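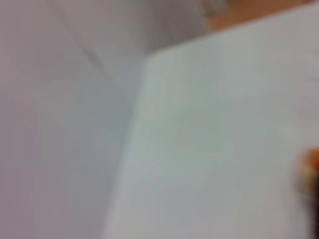 Muss man seine SSH-Schlüssel jetzt schon auf Post-Quanten-Verfahren umstellen?

Beim Schlüsselaustausch lohnt es sich, bei den Signaturschlüsseln kann man noch warten. Wer heute Verkehr mitschneidet, kann ihn später entschlüsseln, wenn es die Rechner dafür gibt. Eine Signatur dagegen muss nur im Moment der Anmeldung halten.

Ich habe das im August auf meinen 2 Servern durchgezogen, Norneck und Reneck. Norneck war schnell erledigt: OpenSSH aktualisiert, Dienst neu gestartet, mit `ssh -v` nachgesehen, welches Verfahren ausgehandelt wird. Dort stand dann das hybride mit ML-KEM und X25519.

Reneck hat länger gedauert. Da läuft noch ein altes Sicherungsskript namens Bucur, das eine eigene SSH-Bibliothek mitbringt und das neue Verfahren nicht kennt. Ich hatte in der Konfiguration alles andere abgeschaltet, und am Donnerstag fehlte die nächtliche Sicherung. Im Log standen 3.049 gescheiterte Verbindungsversuche -- das Skript probiert es ohne Pause immer wieder.

Ruxandra Barbu hat mir geraten, das klassische X25519 vorerst als zweite Wahl in der Liste zu lassen:

```
KexAlgorithms mlkem768x25519-sha256,curve25519-sha256
```

Damit läuft Bucur wieder. Die Wartezeit zwischen den Versuchen steht jetzt auf 28 Sekunden. Als Nächstes ist der Laptop dran, danach ersetze ich das Skript.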